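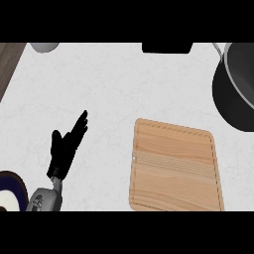
Jedura Countertop Sealer and Care Kit

Product number 3758
Supplied by Reltevness Surface Care

The Jedura kit is intended for the sealing and routine care of natural stone countertops in homes, break rooms and small commercial kitchens. It may be used on marble, limestone, travertine and granite with a polished or honed finish. It is not suitable for laminate, solid surface materials, glazed tile or painted wood.

Marble is a porous stone, and paler varieties show stains from oil, coffee and wine more readily than darker ones. The sealer soaks into the top layer of the stone and slows the rate at which liquids are absorbed. It does not form a coating, and it does not change the color or the sheen of a sound surface. Purchasers should note that no penetrating sealer prevents etching. Lemon juice, vinegar and tomato will dull marble on contact, whether or not the stone has been sealed.

Contents of the kit

Penetrating sealer, one bottle
Neutral stone cleaner, one bottle
Poultice powder for oil stains, one tub
Lint-free application cloths, pack of 5
Soft buffing pad
Nitrile gloves, 2 pairs
Printed instructions and care card

Before application

The surface must be clean and fully dry. Remove all items from the counter, wash the stone with the neutral cleaner, and leave it overnight. Existing stains should be treated with the poultice first, as sealing over a stain makes it harder to draw out later. Wax or topical coatings left by an earlier treatment must be stripped.

Test the sealer on a small area that is normally out of sight, such as the strip behind a faucet or beneath a small appliance. Allow the test area to dry and inspect it in daylight. If darkening is visible the next morning, do not proceed, and contact the Reltevness service desk.

Application

Open a window or run the range hood. Put on the gloves supplied. Pour a small amount of sealer onto a cloth and spread it evenly, working in sections no wider than the reach of one arm. Leave the sealer in place for 7 minutes, adding more where the stone absorbs it quickly. Wipe off all remaining liquid with a dry cloth before it becomes tacky, then finish with the buffing pad.

A second coat is recommended for honed marble and for any limestone. Allow 2 hours between coats. The counter may be used lightly the following day. Food should not be placed directly on the stone until the full curing period printed on the bottle has passed.

Routine care

Wipe up spills promptly. Use a cutting board for all food preparation and a trivet under hot cookware. Bleach, ammonia and scouring powders should be kept off the stone at all times — this includes many bathroom sprays that are labeled as gentle. The neutral cleaner in the kit is suitable for daily use and requires no rinsing at the dilution shown on the care card.

To check whether a counter is due for resealing, place a few drops of water on the stone and return after several minutes. If a dark patch has formed under the water, the surface should be dried and sealed again.

Storage and safety

Keep all bottles upright, tightly closed and out of the reach of children. Do not allow the sealer to freeze. Used cloths should be laid flat outdoors to dry before disposal. The safety data sheet is available on request and should be kept on site in workplaces.

Related products

Grarisitz Edge Applicator, for backsplashes and sink cutouts
Hamdan Stone Polish, for polished marble and granite only
Jedura Neutral Cleaner, refill bottle

Ordering and returns

Orders may be placed through this page or with an approved distributor. Unopened kits are accepted for return with proof of purchase. Opened sealer cannot be returned, except where the product is faulty. Orders placed in August may be subject to longer delivery times owing to the annual warehouse inventory.

Please quote product number 3758 in all correspondence.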